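The Long Way Around to a Cup of Tea

If you get to Wongate before seven in the morning, park behind the old feed store and follow the smell of cardamom. It'll take you past the laundromat and up four steps to a door with no sign on it, and behind that door you'll find Yasaman Akbari with her sleeves rolled up, warming a teapot that holds enough for a wedding.

I went the first time on a tip from my dentist, of all people, and I've been back more mornings than my editor needs to know about. The tea is black and strong, steeped for a good long while over a pot of simmering water, and it comes in a small glass with a saucer of sugar cubes. You hold the cube between your teeth and drink through it. I did it wrong for weeks (I kept biting down!) and was corrected, very kindly, by a retired bus driver named Mojtaba Heydari, who has had the seat by the radiator since the place opened.

Yasaman learned from her uncle, Sepehr Azimi, who ran a tea counter of his own for years and still drops by to sniff the leaves and frown at them. "He has never once told me it was good," she said. "He has a second glass. So I know."

She opened with 68 glasses, all of them secondhand, and figured she'd never need them all at once. Then came the first cold Saturday, with people standing along the wall in their coats, and Omolara Oyelaran from the bakery next door running over with a tray of her own mugs. Omolara now sends sesame rolls across every morning, and I'd suggest getting one early, while they're still warm enough to melt the butter.
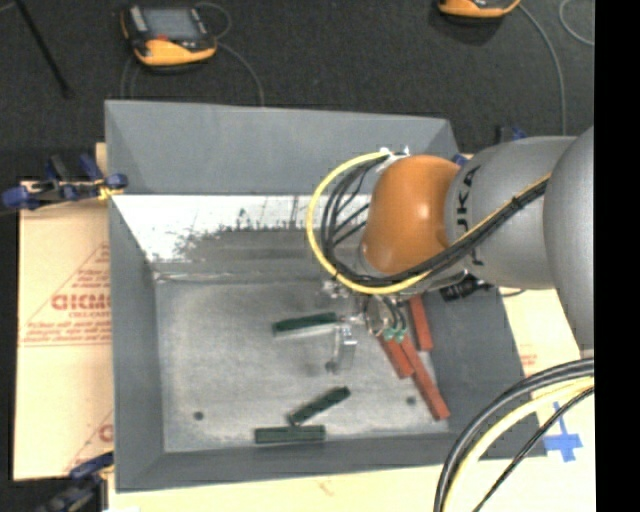 The blend itself has changed a little over time. Yasaman used to add rose petals to every pot, until her regulars split into two camps on the subject, and these days the rose pot sits at the far end of the counter under a yellow cozy. I'm a rose person in winter and a plain one the rest of the year, and I've stopped defending this to Mojtaba.

In March she plans to put two tables out on the sidewalk and stay open until almost dark - later, if the evenings are mild and people are still talking. Bring cash, and bring a friend who doesn't mind sharing a bench.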